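Jumis Hartöl für Holzböden – Gebinde 2 Liter

Artikel lieferbar, Versand aus unserem Lager Divness

Jumis ist ein Hartöl für Dielen, Parkett und Treppenstufen im Innenbereich. Wir verkaufen dieses Öl seit 12 Jahren und benutzen es auch in unserem eigenen Laden, wo am Tag viele Schuhe über den Boden gehen. Das Öl zieht in das Holz ein und bildet keine dicke Schicht auf der Oberfläche. Kleine Kratzer kann man deshalb an der Stelle ausbessern, ohne den ganzen Raum zu schleifen.

Farbtöne
Natur, Honig, Rotbraun, Nussbaum dunkel. Der Ton Rotbraun wirkt auf Kiefer deutlich kräftiger als auf Eiche. Bitte machen Sie immer zuerst eine Probe an einer Ecke, die man später nicht sieht.

Verarbeitung
Der Boden muss trocken, sauber und frei von altem Wachs sein. Letzter Schliff mit Körnung 120. Das Öl gut aufrühren, dünn mit Rolle oder Pad auftragen und nach 17 Minuten den Überschuss mit einem Baumwolltuch abnehmen. Zweiter Auftrag am nächsten Tag. Wer nur einen Auftrag macht, bekommt auf weichem Holz oft matte Flecken – das ist der häufigste Grund für Rückfragen bei uns.

Getränkte Tücher können sich selbst entzünden. Bitte ausgebreitet im Freien trocknen lassen oder in Wasser legen.

Technische Angaben
Inhalt: 2 Liter
Verbrauch: je nach Holzart und Schliff, weiches Holz nimmt mehr auf
Glanzgrad: seidenmatt
Begehbar: nach einer Nacht, Teppiche erst nach zwei Wochen auflegen
Lagerung: frostfrei, Deckel gut verschlossen

Passendes Zubehör
Simões Bodenpad weiß, für die Maschine
Wondeo Holzseife, für die laufende Pflege
Baumwolltücher, gewaschen, im Beutel

Häufige Frage: Kann ich über einen lackierten Boden ölen?
Nein, der Lack muss vollständig herunter. Das Öl kommt sonst nicht in das Holz und bleibt klebrig liegen.

Für große Flächen bieten wir das Öl auch im Kanister an. Den Preis teilen wir Ihnen gern auf Anfrage mit, bitte nennen Sie uns dafür die Holzart und den gewünschten Farbton.

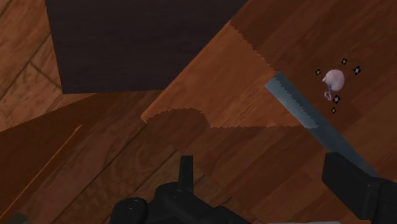
Angebrochene Dosen nehmen wir leider nicht zurück. Ungeöffnete Ware können Sie innerhalb der gesetzlichen Frist zurücksenden, das Rücksendeetikett liegt dem Paket bei.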